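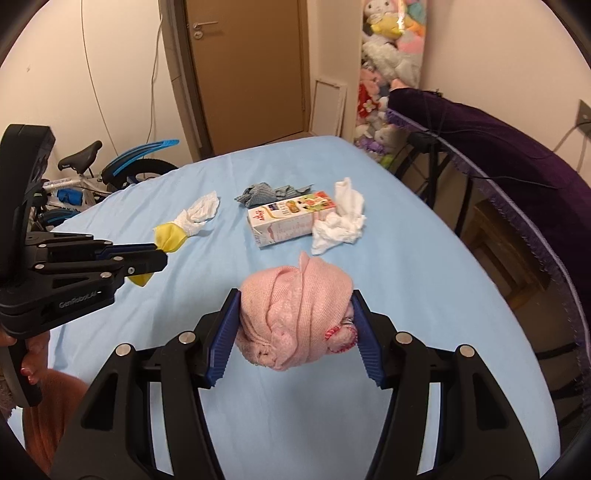

Waschversuch Strickware, Montag

Eingetragen von Alaric Greenberg, Juli

Rippstrick, Muster aus der Lieferung Enriquez. Zwei Durchgänge bei 30 Grad, Schleudern mit 700 Umdrehungen. Ausgangslänge am Bündchen 469 mm, nach dem zweiten Durchgang rund 2 Prozent kürzer. Breite unverändert. Waschmittel wie beim letzten Mal - Rest aus dem Kanister, neuen bestellen.

Liegend getrocknet, nicht gezogen. Die Kante rollt sich stärker ein als beim Muster von Orkik. Naht innen sauber, kein Fadenzug.

Offen: Trocknerprogramm. Die Anleitung ist nur auf Chinesisch da, Übersetzung bei Sternstead angefragt.
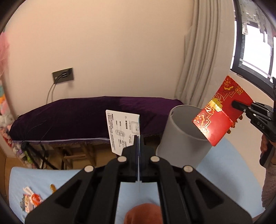 Greenberg, bitte vor dem Messen länger auslegen, meint Hustulura, über Nacht gehe der Rippstrick meist noch etwas zurück. Messe also morgen früh nach und trage den Wert hier ein.

Diese Seite verwendet Cookies. Einstellungen | Akzeptieren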